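Sunday, evening

Today I wanted to rest, but the bathroom had other plans for me. I woke up at 9 and the first thing I saw was the ring of soap under the bottles on the back of the sink. I have looked at this ring since January and always said tomorrow.

So I began. First I took away everything that was standing there and wiped the ledge with warm water and a little vinegar. The vinegar is the cheap one from the Serrano shop, it smells strong and I had to open the window. Then I did the faucet. The part where the neck comes out of the body is the worst, the white chalk sits there very deep and a cloth does not reach it. I used an old toothbrush and I was rubbing so long that my tea became cold in the kitchen.

After this the basin, from the rim down to the drain. I did the drain last, also with the toothbrush. I don't want to write what I found under the plug. 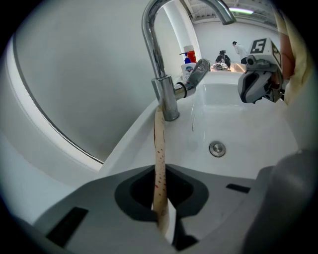
The sink, with the tall faucet and the two bottles at the back.

I put back only the soap with the blue pump and the red bottle with the white cap. The other things went in the drawer, and one tube of hand cream went in the trash, it was hard like a stone. It is strange how much bigger a sink looks when there is less on it.

I also thought again about the faucet. I still like the high neck, I can wash my hair under it if I bend well. In the Plekier catalog there is a lower one for 110, very pretty, but I will not buy it. We have other expenses this spring and the old one shines again.

Still to do: the mirror, the shelf, and the mat must go in the wash. I need new sponges too. My back hurts now and my fingers smell of vinegar, even after washing them two times. I will make soup and go to bed early.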